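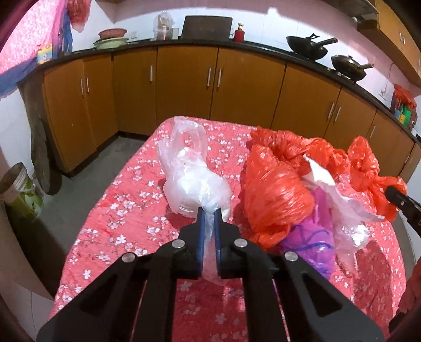
A white plastic bag on the red floral tablecloth.

I spent most of Tuesday night in the county law library website's search box so you don't have to, and I have news on the Brivik school prayer-room case. A few of you wrote in October asking whatever became of it. Well, it got a ruling!

Quick refresher for anyone who joined the list after summer. The Brivik district has let students use an empty classroom at lunch for years. Chess kids, the knitting kids, a Bible study group, you name it. Last year a Muslim student asked to use it for midday prayer and got turned down, and the letter home said the room was for "clubs with a faculty sponsor." Her parents sued, and they pointed out (in a very long footnote that I enjoyed more than I should have) that the Bible study group had no sponsor on file either.

The district asked the judge to toss the whole thing. He tossed part of it. The claim for money damages against the principal is gone, at least for now, but the equal access claim stays in and so does the free exercise claim. The opinion is 129 pages long, and I read all of it, including a stretch about fire code occupancy that I will spare you.

What got me was the part about the sign-up sheets. The district turned over 3,748 pages of records, and the family's lawyers went through the lunch sheets one at a time. They found 12 groups that used the room without a sponsor. The judge comes back to that number again and again. He doesn't say the district broke the law, and please don't forward this to your cousin saying he did! All he decided is that the family has told a story that, if they can prove it, a court could do something about. Now both sides take depositions and argue about emails. 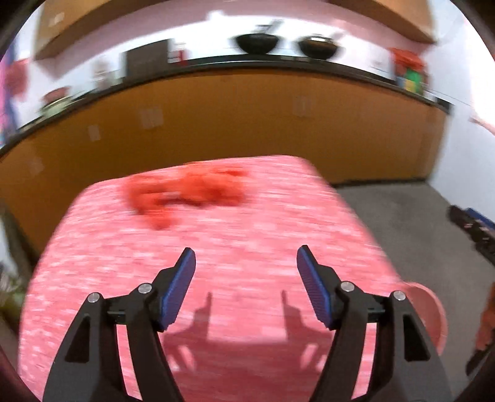
I've seen people online calling this a case about whether prayer belongs in public schools, and I think that's a bit off. Students can already pray on their own time, as long as they aren't disrupting class. This one is about who gets the key to a room. If a school opens its doors to one bunch of student groups, it usually can't shut them on another bunch over what they believe. That idea has been around a long time, and the ruling leans on it pretty hard.

The district has until the middle of next month to file its answer. It could also settle, and if I had to bet (I'm a terrible bettor, ask my sister) I'd say it will. The Lashari district over the river had a similar fight and ended up with a one-page policy and a clipboard by the door. The superintendent in Brivik has told parents there will be "no further comment while the matter is pending," so we wait.

A few odds and ends. The next school board meeting does have the room-use policy on the agenda, item six, after the bus contract. Public comment is capped at 300 words if you send it in writing, so trim before you hit send. And if you'd like the full opinion, reply to this email and I'll pass the PDF along. It's a big file, so maybe don't open it on your phone.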